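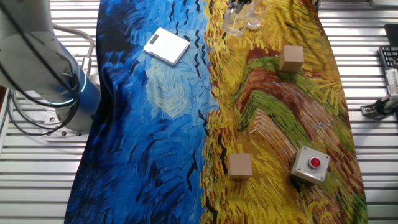 Photo: Clusside Technical Review

Torque specs belong on the part

A maintenance manual at Wurov runs to 300 pages. The torque table is on page 14, and the technician with the wrench is usually nowhere near it. Values get recalled from memory, and memory drifts toward whatever felt tight last time.

I would stamp the figure beside every critical fastener – 20 newton meters, dry thread, done. Yau already does this on its pump housings. Esix prints a label instead, and solvent takes the ink off by June. Stamping adds a step at the press. I consider that a fair price.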